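4.2 Setting the Descale Reminder

The Lelance kettle base counts boil cycles and shows a reminder when the limit is reached. The factory limit is 493 cycles.

1. Unplug the base and remove the kettle.

2. Plug the base in and hold MODE until the display shows CAL.

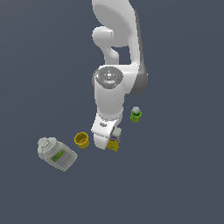
3. Press + or – to select water hardness. Level 2 suits most homes.

4. Press MODE to save. The base returns to standby after 11 seconds.

CAUTION: Do not place the kettle on the base while CAL is shown.

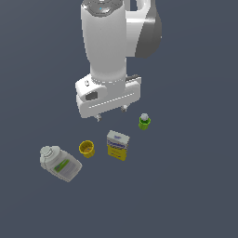
Fig. 4-2. White arm over gray surface, seen from above.

Note: Changing the level does not clear the cycle count. To clear it, complete section 4.3 first.

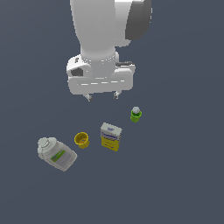 The count is kept during a power loss – no battery is fitted. Units sold by Gerkmont before May use a fixed limit and skip step 3.

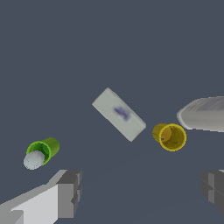
If E4 appears, repeat from step 1. If it appears again, stop using the base and contact Gerkmont Service, Zavville.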